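Home | About | Posts | Workshop notes | Contact

6 min read

I've spent a fair chunk of the last few weeks writing house rules, and I can't say it's what I pictured myself doing when I got into robots. But we'd reached the point where every new person who picked up a pair of grippers had been taught by whoever was standing nearest, and each of us was teaching something slightly different. Hold them like this, no, like this, start when you like, wait for the nod. You can guess what the recordings looked like once they all ended up in the same folder.

So back in January I started a document called Rinow (named after nothing in particular, it was just the next free name on our list) and it has slowly grown into the thing we all work from. I wanted it on one sheet of paper. It's on three. Sorry, everyone.

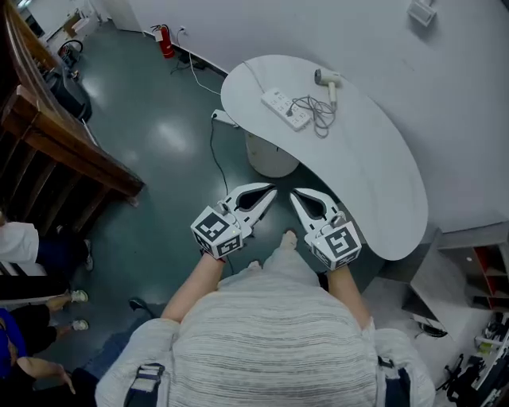 Posted 2021-06-21 in Workshop notes, by the author of this blog

The first page is all about the cubes – the white ones with the black-and-white squares at the base of each gripper. Most of our trouble used to come back to those. The rule is that you keep your fingers, sleeves and hair away from the printed faces, and you look at them before you start. A smudge counts as a fault. A scratch counts as a fault. If a corner of the pattern is lifting, that gripper goes back on the shelf, even if it's the last good one and there's a queue. There's also a line about checking the little screws by eye every morning and with a screwdriver every Monday, and I fought quite hard for that one!

Then there's how you begin. Both grippers up in front of you, tips turned in towards each other, and hold still while you count to three in your head. It feels daft the first few times. After a week you stop noticing. What it gives us is a clean, matching start on every single recording, and Drundora (our sorting script, which is fussier than any human I've met) can find it without help. Before we had the rule I went through almost 200 recordings by hand looking for the moment where each one properly began, and I'd rather not do that again, thanks.

Page two is people and floors. I'll admit I thought this would be the dull page and it's the one I now care about most. When you're looking down at your own hands and thinking about what they're doing, you really don't know where your feet are. You've got a backpack on as well, so you're deeper than you think when you turn round. Meanwhile everybody else is standing close by, chatting, waiting for a go. So:

Cables that cross the floor get taped or moved before anyone starts recording.

Whoever is wearing the straps says "turning" out loud before they turn. Yes, out loud. Yes, every time.

People who are watching stay out of arm's reach, and away from the stairs if there are stairs.

The fire extinguisher stays clear, and bags don't get parked in front of it.

Anything with a heating element is recorded unplugged. If you want a hair dryer in a task, lovely, but the plug stays out of the socket and a second person checks.

I borrowed the "turning" rule from kitchens. I once had a summer job where you shouted "behind!" every few seconds, and it works just as well around robot kit.

Page three is about the table, and it's where the arguments are. One camp wants everything tidied away except the objects in the task. The other camp (mine, on most days) says a home is full of power strips and tangled cable, and a robot that has only ever seen bare tabletops is going to have a rotten time in a real sitting room. We've settled on a middle way for now. Mess is allowed, it just has to be written down in the notes before you begin, so that whoever opens the recording later knows the tangle was left there on purpose. Lahlou, our older rulebook, said "clear the surface" and left it at that, and I can see why it got ignored.

There's still plenty missing. We've nothing decent on how long one person should go before handing over, and my own wrists say it should be shorter than we do at present. We've nothing on shoes either, which came up last week on a very shiny floor. And I keep meaning to write a proper bit on asking people before they end up in a recording, even if it's just their feet or an elbow. At the moment it's a line at the bottom saying "ask first", and it deserves more room than that.

The next version will be called Tetico and I'm hoping to get it out before the end of the summer. If your lab or workshop has its own sheet pinned up somewhere, I'd love to see it, particularly anything on breaks. Leave a comment or drop me a line through the contact page.

3 comments | 3 shares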